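Giving up the car, month whatever

Oct 26, 2023

So the car went in February and I said I'd write it up properly and then didn't. Sorry. Writing this on the late bus from Dretanham so excuse the typing.
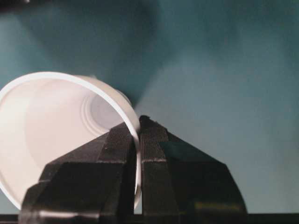

Short version — still don't miss it. Longer version, I miss it when it rains sideways and when I need compost.

The figures, as people keep asking. Last full year of owning the thing cost me 2936 pounds. Insurance, tax, MOT, the exhaust, two tyres, petrol. I never added it up before, didn't want to know. Bus pass plus trains plus the odd taxi, same sort of year, I make it 1765. Bit of guesswork in the last couple of months of that but not much. Difference went on a decent coat and then mostly on food, if I'm being truthful.

What's gone well. The number 9 to Basadby, which I'd never been on in my life and which goes past the end of my road. Hourly, usually on time, heaters on full from September onwards. I read on it. Got through more library books since spring than in the last few years put together. Also I walk to the station end of town now and found there's a cut-through behind the allotments, saves going round by the big roundabout. Lived here all this time and had no idea.

What hasn't. Sundays. There is no bus on a Sunday, there just isn't, so any Sunday thing is a lift or a long walk or staying put. I've stayed put a lot. And the last one back from Basadby leaves before anything decent in the evening has finished, so you're either that person shuffling out along the row or you're paying for a taxi. Did the shuffle at the choir thing. Missed the good bit I'm told.

Shopping took longest to sort out. First few weeks I was carrying everything home in those thin bags and my fingers were wrecked. Now it's a rucksack for heavy stuff — tins at the bottom, bread on top, learned that the hard way — and little and often for the rest. Cat litter gets delivered. I looked at one of those wheely trolleys and I'm not there yet. Give it a year.

Someone asked in the comments about a bike. Have got one, a second hand Bakano, heavy as a gate, lovely brakes. Fine on the flat. The hill up to Khumalo Road is not flat. I get off and push and pretend to be looking at the view. Panniers next month maybe, depends what the boiler man says.

The timetable changes again soon and there's a rumour they're cutting the early one, the one I get for work. Have emailed. Got an automatic reply thanking me for my intrest. If it does go I'll have to ask about starting later, which I don't fancy, or get up that hill before breakfast.

Right, nearly my stop. Will do the train post next, got a lot to say about split tickets.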